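Ivon Plastic Tray with Ridges, White
Review by Thirumalai Thevar
3 stars out of 5

I bought this tray in October for my sewing table. Before, I kept my small things in a cookie tin, and every time I wanted the chalk I had to take everything out. The price was 13 dollars in the Drurton shop in Heltville. The Ansari tray next to it on the shelf was cheaper, but it had no rim at all, so I did not take it.

First the good points. The rim is high enough that bobbins stay inside when I pull the tray toward me. The inside ridges are useful for pins, because they do not lie completely flat and my fingers can pick them up. The plastic is smooth at the lip. I work a lot with soft fabrics, brushed cotton mostly, and a cheap tray with a rough edge can pull the threads. With this one I had no such problem, also when the cloth rests directly against the side.

Now the less good points. The tray is very light. If I lean a roll of fabric on it, it slides, and I have put 3 small rubber feet under it myself. In my opinion these should be in the box. Also the color is a difficult choice for sewing. White chalk on white plastic is hard to find in the evening, and under my lamp it is so bright that I must turn the lamp away. I asked the shop for a darker color and they said it comes only in white.

Cleaning is easy on the flat parts but lint stays in the corners. I use an old toothbrush for this. The instruction paper says not to put it in the dishwasher, so I wash it by hand with warm water and a little soap.

Please measure your drawer before you order. My drawer is 142 mm deep and I thought it would take two trays, one on top of the other. It does take them, but they do not lock together and the upper one moves when the drawer closes. I gave the second tray to my sister for her buttons and she is more satisfied than I am.

I will keep mine. For a table it is a decent tray, for a drawer I would look for something heavier.

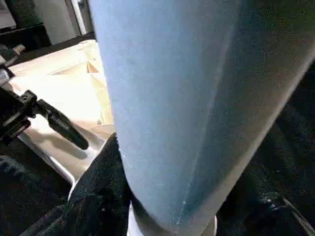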